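Section 3: Setting up your label printer for the first time

Okay, so you've got the Ladham out of its box and you've read the bit about where not to put it (if you skipped that, the short version is not next to the kettle). Now we get to the part I like, which is getting your first label out of it. I've set up more of these than I care to admit, and I still do it in the same order every time, so follow along and you should be printing before your coffee goes cold.

What you need within reach

The printer, the power brick, the USB cable, one roll of labels, and a small pair of scissors. The roll that ships with it is a Garkitz 2-inch roll, and it's fine for practice. Please don't start with your expensive waterproof ones! You will waste a few, everybody does.

3.1 Loading the roll

1. Leave the power off for now. The feed motor gives a little tug when it wakes up and it'll pull the paper crooked if you're halfway through.

2. Push both side catches in at once and lift the lid. It goes up past the point where you think it'll stop, so keep lifting till it clicks.

3. Take the tape off the end of the roll. Cut away the first label too, if it has sticky residue on it.

4. Drop the roll between the two holders so the labels come off the top and face up. If they come off the bottom you'll print on the backing paper, and then you'll be writing to me about it.

5. Slide the green guides in until they just touch the roll. Touch, not squeeze.

6. Pull the paper forward until one whole label sticks out of the front slot, then close the lid. Press down on both corners - the left one likes to pretend it's shut.

Caution: the dark strip under the lid is the print head. Keep your fingers, scissors and rings away from it. A scratch there shows up as a white line down every label you print from then on, and the only cure is a new head.

3.2 Power and first feed

1. Plug the brick into the wall first, then into the back of the printer.

2. Hold the power button for 2 seconds. The light goes orange, then green.

3. Press the feed button once. The printer should push out one label and stop with the gap right at the tear bar. If it stops in the middle of a label, don't worry, that's what calibration is for and we're doing it next.

4. To calibrate, hold the feed button until the light blinks 3 times, then let go. It'll run a few blank labels through and measure the gaps for itself. Let it finish, even though it looks like it's lost its mind.

Note: do this again whenever you change to a different size of label. You don't need to do it when you put in another roll of the same kind.

3.3 Connecting to your computer

I'd use the cable for the first week, even if you bought the wireless model. Get it working the easy way, then go fancy.

1. Install the Zernell label software before you plug in the USB. If you've already plugged it in, unplug it, install, and plug it back in. No harm done.

2. When it asks for a printer, pick the one with your model number, the 361. There may be a second entry with "copy" after it. Ignore that one.

3. Set the label size to match the roll. The size is printed inside the cardboard core, and yes, you should've looked before you loaded it (I never remember either).

4. Leave darkness on 7. Lots of people crank it up straight away, and all that does is make small print fuzzy and wear out the head.

3.4 Your first real label

Start with something short. I always suggest naming a spot you use a lot, like a shelf or a workbench, in big plain letters. Type one or two words, choose the boldest font on the list, and press Print once. Only once! There's a pause before it starts, and if you click again you'll get two.

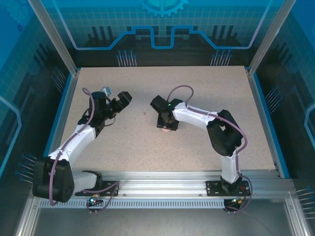 Fig. 3-1. Tabletop with two arms, side by side along the front edge.

Before you stick anything down, wipe the surface with a dry cloth. If it's greasy, use a bit of rubbing alcohol and let it dry all the way. Peel the label from a corner by bending the backing away from it, because pulling on the label itself makes it curl and it'll never lie flat again. Press from the middle out toward the ends.

Speckled or rough surfaces are harder to stick to than smooth ones. On those I use the Harawira strong-hold labels and rub them down with the back of a spoon. They're a pain to remove later, so be sure about the wording.

3.5 If something looks off

Blank labels: the roll is upside down, go back to 3.1, step 4.

Faded on one side: the lid isn't shut on that side. Open it and press both corners again.

Text creeping up a little more on each label: wrong size in the software, or you skipped calibrating.

Red light: lid open or out of paper. If it's neither, turn it off, wait a minute, and turn it back on.

Once you've got one clean label, save it in the software as a template under a name you'll recognize. We'll be using it again in Section 4, when we get to printing from a list.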